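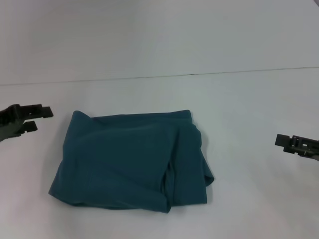

Rules for letting people near a folding cell with two arms?

Asked 2026-03-17 in Good practice and standards

Hello all. We are a small workshop that does return sorting for clothing shops, and we are setting up a cell with two arms that folds soft items on a flat white table. The arms are from Dometura and the control software is Qian. The seller told us it is "collaborative", so we don't need a fence. My boss was happy with this sentence. I am not so happy, as I must write the work instruction and put my signature under it.

What I could not find in the manual is the ordinary things. May an operator straighten a cloth by hand while the arms are waiting with open fingers? Who is allowed to change the speed? And do we have to write down each time the program is changed, also when it is only a small change in the fold?
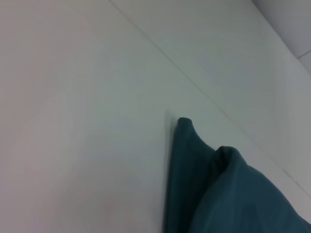

I read parts of ISO 10218 but I find it hard, and the part about grippers is not clear for me. We have one emergency stop button, on the left side of the table. Thank you for your patience with my English.

2 answers

Answer 1 (accepted)

Your English is fine, I am also not a native speaker. I did the paperwork for a similar cell at Burkarov, so I write what we did. Please check it against the rules of your own country.

First, "collaborative" says something about how the whole application is used. The arm alone does not decide it. You have to do a risk assessment of the arm together with the gripper, the table, the cloth and the person. A soft cloth is a low risk, but two hard fingers that close are a different matter, and so is the space between two arms when they move toward each other. Ask the seller for the risk assessment in writing. If he has only made it for the bare arm, you must do the rest yourself.

Our work instruction had these points, and you may copy them:

1. Hands go on the table only after the operator has put the cell in the protected stop and seen the lamp change. An arm that stands still is maybe only waiting for its next command.

2. Cloths are placed one at a time, flat, with no pins, hangers or tags with string. If a corner is folded over, leave it for the program or stop the cell first.

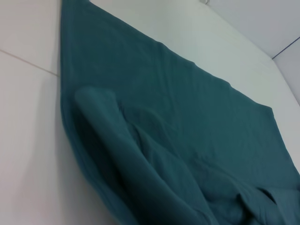

3. Speed and force limits are behind a password. Two people have it, and neither of them works on the line.

4. Every program change goes in the log, with date, name and reason. Yes, the small ones too - a new fold can bring the wrist to a place where it never was before. After a change we ran 6 cycles at low speed with nobody inside the marked area.

5. The stop button is tested at the start of each shift.

About your one button: I would add a second on the right. Somebody standing at that end should not have to reach across both arms.

We kept the log in a paper book for the first 2000 cycles and then moved it to Wornell. The paper was better for reading, but people forgot to sign.

Answer 2

We never had a fence and never had a problem. Put yellow tape on the floor and tell people to keep their fingers away. For the speed, just set it low and leave it.

Comment from the asker: Thank you both. I wrote to the seller today for the assessment. To the second answer, I think the tape is good but I can not sign for only tape. About point 4, did you also log when a camera was moved a little?

Comment from answer 1: Yes, same book. Moved camera, new gripper pads, other table height, all of it.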